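The planner was called Vlad, after a release name I never bothered to look up. Surnaler had shipped it in January with a slide that said it understood kitchens. My job at the Podham office was to read its logs and believe them.

We use cookies to improve your visit. By continuing you accept our cookie policy. [OK]

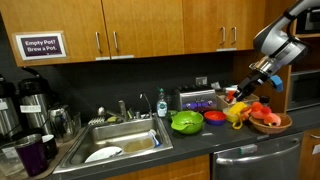 "Goal confirmed," the log said. Confidence 79. A minute later it was 67, and the goal was something else, and that was confirmed too.

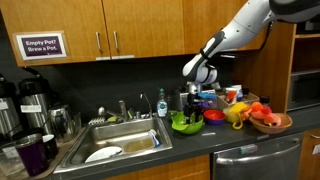

I scrolled back through 3828 lines. Every one was polite. Vlad had replanned 11 times and described each new plan as an improvement on the last. I have worked with people like that.

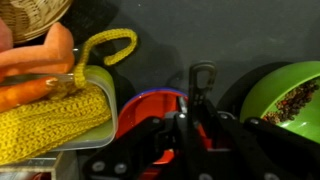 Sturnmont, who paid for the perception layer, wanted proof that it knew one thing from another. I opened the wrist view and the labels beside it. Bowl, said the label on the red one. Bowl, said the label on the green one, peppercorns and all. Soft object, it said of the yellow knitting. I had no argument with any of that, and it annoyed me.
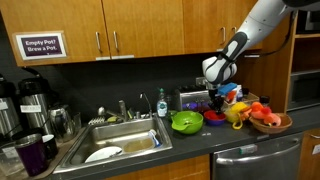
The gripper over the red bowl.

"Goal confirmed," said the log.

I typed a question into the comment field, where no software would read it. Confirmed by whom? Then I saved the file and pressed Run.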